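WOLLEMAR VET CLINIC NEWS - APRIL
Spay and neuter month: what to book, what to bring, what it costs
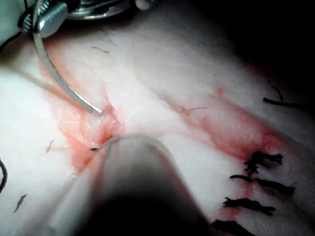
Shaved skin and an incision line on a small animal, during surgery.

Quick one this month, we are short at the front desk and I am writing this between phone calls. Bear with me.

April is our reduced fee month for spays and neuters. Same as last year, same forms, different color. If you picked up a form in the fall it's still good, just cross out the old price and we'll initial it.

Dates fill from the front. Mornings go first because everybody wants to drop off before work. Drop off is 7:30, doors not open before that, please don't leave a carrier on the step. If you can't do 7:30 call and we'll try for 9 but no promises.

Who can come

Cats and dogs over four months, rabbits too if you talk to us first. Females in heat, call. We may want to push the date back a few weeks. Nursing moms, wait until the litter is weaned and then a bit more. Old dogs need blood work done ahead, that's a seperate visit and a separate charge.

Strays and barn cats: yes, in a trap is fine, with a towel over it. Write where you trapped them on the tape so they go back to the right barn. Last spring two orange toms got swapped between the Bilgin place and the one across the creek and both of them walked home on their own, but still.

Night before

Dogs and cats, no food after 10 pm. Water is OK until you leave the house. Kittens and puppies are different, a small breakfast, teaspoon or two, we'll tell you on the phone. Rabbits DO NOT get fasted. Bring their own hay and whatever greens they like, it helps get them eating again after.

Other pets in the house, put all the bowls up. Every year we send home a cat who found the dog's dinner at 5 am.

Keep outdoor cats in. Use the bathroom, the laundry room, whatever has a door that latches.

What to bring

Carrier, one animal per carrier, even if they love each other. Dogs on a leash, even if they are perfect. Vaccine records if they weren't done with us. A phone number where you'll pick up. Not a work number that goes to a menu. List of any medicines, and that includes the joint chews and the calming drops from the feed store.

Leave the good blanket at home. It will come back smelling or not come back.

Going home

Pick up is 4 to 5:30. Somebody will sit down with you and go over the sheet. Please read the sheet anyway. Most of our evening calls are on the sheet.

Short version of the sheet:

Quiet room the first night, low bed, no stairs if you can help it. Half a dinner. Wobbly is normal, so is sleepy, so is a bit of whining.

Cone stays on. Ten days. Yes, at night. Yes, when you're home watching. A tongue can undo a row of stitches in the time it takes to make coffee. If the hard cone is making everyone crazy we have soft ones and the recovery suits, ask, we'd rather swap it than have you take it off.

Look at the incision twice a day, same light if possible. Take a phone picture the first evening so you have something to compare with. A little pink and a little swelling the first couple days is usually fine. Call for: swelling that keeps growing, dripping, a smell, edges that have come apart, not eating by the next evening, pale gums, or you just don't like the look of it.

No baths, no swimming, no creek. No ointments from the cupboard. No human painkillers ever, not half of one, not for a big dog. Some of them will kill a cat.

Leash walks only for dogs, ten days, bathroom and back. They will feel fine by day three and so the trouble starts.

Hair grows back slow where we shave. Sometimes a shade darker. On long coated dogs it can take months, we get asked this alot.

The fund

The Rudow Fund covers the difference for households who can't manage even the reduced fee. It paid out $3,372 last year, and there's some $3,000 in it now, mostly from the bake table and the jar on the counter. No proof of income, just ask at the desk, you don't have to explain in front of the waiting room. We can step into the hall.

Want to put something in? Jar, or a check with "fund" on the memo line. Clean towels also welcome. No more pillows please!!

Other bits

Back parking lot is getting regraded, use the street side and watch the curb. Big dogs can wait in the car, call us and we'll come out.

Nail trims, walk in after 2, except surgery mornings run over and then it's whenever.

Found: one blue leash, one kid's mitten, a set of keys with a bottle opener. In the drawer.

Still looking for a home, Ploltero, gray cat, seven years old, came in as a stray with a bad tooth and stayed. Bad tooth is gone. Likes men with beards, doesn't like other cats, fine with dogs who ignore him. Already neutered so no form needed. Noeline Dunstan is fostering him and would like her armchair back by summer.

To book, phone or stop in, ask for extension 677. The online form is down again. If you filled it in last week and heard nothing, we didn't get it, so please call.

Next issue: ticks, and the new hours if we ever settle them.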